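Workshop > Projects > Mobile Arm > Build Notes

Build Notes Parts Archive Contact

23/02/2023 | By Nhàn Hầu

This entry records the progress of the mobile arm built at the Skernwood shared workshop. Work began in January under a modest bench allocation, and the arrangement has since been extended to the end of the present term. The builders of record are Yeshi Ambaye and the author. Members who wish to use the same floor area are asked to consult the booking sheet beside the tool cabinet.

The drive base is a Tronadent unit purchased secondhand. It was delivered without a manual and with one wheel encoder wired in reverse, a fault that occupied two evenings before it was identified. The base now holds a straight line at low speed. At higher speeds it drifts to the left, and the speed limit in the control software will therefore remain in place until the rear wheel mounts have been replaced.

Total spending to date stands at $1,356. The largest single item was the arm itself, followed by the battery pack. A further $300 has been set aside for spare joints and a second emergency stop. Receipts are kept in the project folder and may be inspected on request.

The control software is named Wubshet, after the street on which Yeshi formerly lived. It runs on a small computer mounted to the base and reads the head camera at a reduced rate. The rate was lowered after the first version consumed the battery in less than an hour. Logs are written to a removable card and copied by hand at the close of each session.

Attention has now turned to reaching for ordinary furniture. Boxes and bottles were used in the earlier exercises, and the arm handled these to a satisfactory standard. A chair is a more demanding object. The seat is broad and the backrest leans away from it, so the planner must select an approach that keeps the elbow clear of both. Dark, glossy upholstery presents an additional difficulty, as reflections on the cushion are easily mistaken for edges.

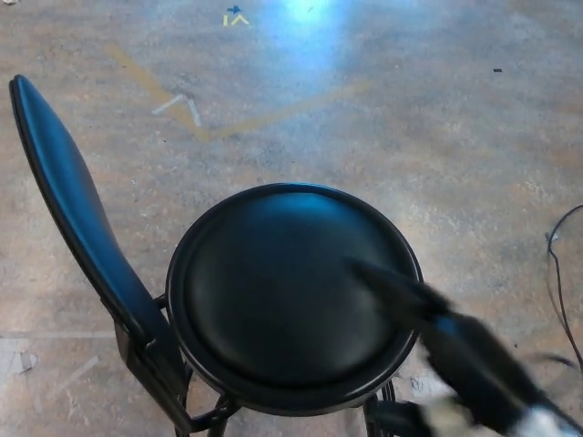 The approach speed has been reduced for the final stretch of the reach, and the contact threshold at the fingertips has been set to 2 newtons. Yeshi has proposed a run of 100 reaches at this setting before any further change is made to the planner. The author concurs, subject to the battery pack being checked first.

An adapter plate has been ordered from Ultholm to replace the printed part at the wrist, which has developed a crack along one screw hole. Until it arrives, the arm is not to be used for lifting. Members who have a torque driver on loan from the electronics bench are requested to return it to its drawer.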